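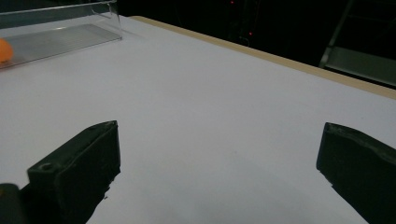
Where Do We Sit? Shared Tables and Study Habits at the Donedard Library

1. Why we picked this topic

Our group has spent a lot of hours in the Donedard library this year, and over many cups of tea we kept coming back to the same small puzzle. On some evenings people were happy to share the big tables on the ground floor, and on others they would sooner sit on the stairs with a laptop on their knees. We wanted to know what makes a shared table feel welcoming, and our tutor kindly let us turn our grumbling into a project.

2. What we did

We ran a short survey through the Prornico student newsletter during February and had 116 replies, well short of the 200 we had hoped for but still a lovely response for a busy month. We also visited the library on six evenings, always at 7 pm, and noted which seats were taken. Over those visits we logged 1,255 seat checks, a seat check being one chair looked at once and marked as used or free. It was slow going, and our tallies from the first evening had to be redone when we realised we had been using two different floor plans.

3. What we found

The favourite seats by far were at the ends of tables, with a wall or window on one side. Middle seats filled last, even when the lights there were better. Several people wrote that they don't mind neighbours at all, they just don't like having to ask someone to move a bag.

Noise mattered less than we had guessed. Quite a few students said a low hum of talk helped them to concentrate, and one told us the silent room made every biscuit feel like a crime. Power points were a bigger worry, especially for those whose laptops are getting on a bit.

4. Trying a different layout

For one week the library let us turn two of the long tables in the Son wing sideways, so that there were more end seats – a colourful afternoon of lifting and apologising.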